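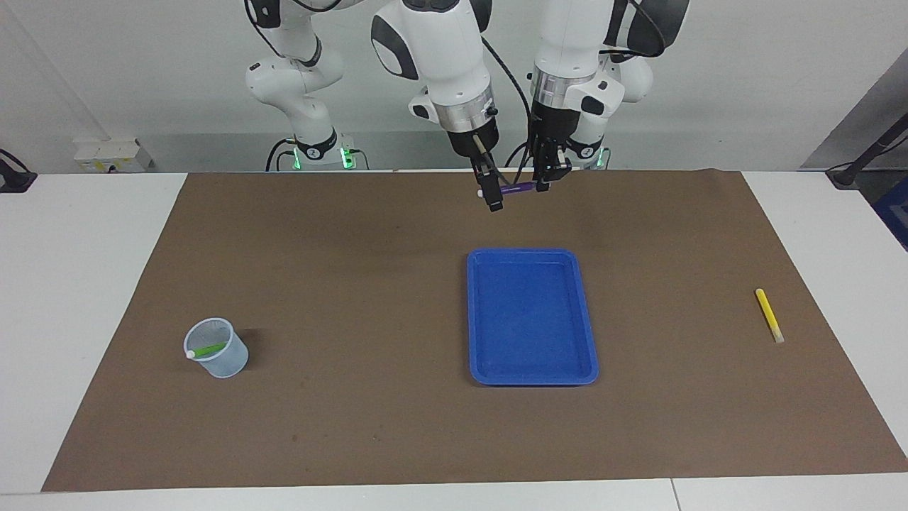
Redell Sound Archive - Members' Newsletter

The Pacheco tapes are coming home

Many of you have asked what happened with the recordings from Pacheco Studio after the building was sold. We can now give some good news. The family of the last owner has agreed to leave the whole collection with our archive, and the papers were signed on June 11, 2023.

The collection has 2,496 reels, most of them quarter-inch tape from the years when the studio worked for small labels and for local radio. There are also 14 boxes with session notes, where the engineers wrote the microphone positions and sometimes their complaints about the singer. For researchers these notes can be as useful as the music.

Shaimaa Sqalli, who worked at Pacheco as assistant and later as mixing engineer, will lead the listening work. She already recognized 61 reels that had no label, only from hearing the first minutes. "I remember the room more than the songs," she told us. "The left wall had a very special echo."

The first transfers will be made in July. We begin with the two albums of the Cladel Quartet, which were recorded in Pacheco but never released, and after this we continue with the radio sessions. The tapes stay in the cold store on Ikberg Street until their turn comes.

Members who have played or worked at the studio are very welcome to write to us, especially if they still keep old invoices or track sheets. Please send copies first - the originals can wait until we have the shelves ready.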